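Betreff: Re: [hausliste] Stromabrechnung und Kühlgeräte in den Teeküchen

Von: Bożena Dudek
An: hausliste

Am Sonntag schrieb der Vorstand Skekasow:
> Die Abrechnung für das Vereinshaus liegt vor. Wir müssen 143 Euro
> nachzahlen. Bitte meldet bis Ende Juni, welche Geräte in euren
> Räumen dauerhaft am Netz hängen. Wer Vorschläge zum Sparen hat,
> schreibt sie bitte gleich dazu.

Hallo zusammen,

für den ersten Stock habe ich die Liste fertig. Dauerhaft laufen bei uns der Router, der Boiler über der Spüle und der kleine Kühlschrank in der Teeküche. Die Nähgruppe schaltet ihre Steckdosenleisten nach jedem Treffen aus, die habe ich weggelassen.

Der Boiler stand auf der höchsten Stufe. Ich habe ihn auf 42 Grad gestellt, zum Händewaschen reicht das. Wer abwaschen will, nimmt bitte den Wasserkocher. Eine Zeitschaltuhr wäre noch besser, bei Birkanmont im Baumarkt gibt es passende für den Boiler. Ich würde zwei kaufen, wenn die Kasse einverstanden ist.
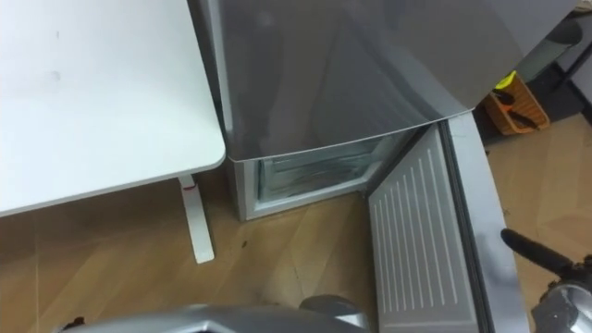
Zum Abtauen: Das steht bei uns nirgends im Putzplan, und deshalb macht es auch keiner. Ich schlage vor, es zweimal im Jahr einzutragen, im Juni und im Advent. Stecker ziehen, Handtücher unterlegen, Tür offen lassen und bitte nicht mit dem Messer am Eis kratzen. Bei der Gruppe Prarstead unten ist so schon einmal ein Gerät kaputtgegangen – den Ersatz haben wir alle mitbezahlt.

Offen ist noch das Licht im Treppenhaus. Die Firma Birhane hatte angeboten, einen Bewegungsmelder einzubauen, bis zu 30 Euro für das Material, Arbeitszeit extra. Das Angebot liegt im Ordner im Büro, zweites Fach. Hat schon jemand zugesagt oder soll ich dort anrufen?

Die Zählerstände lese ich ab jetzt am Monatsende ab und hänge den Zettel neben die Tür.

Viele Grüße
Bożena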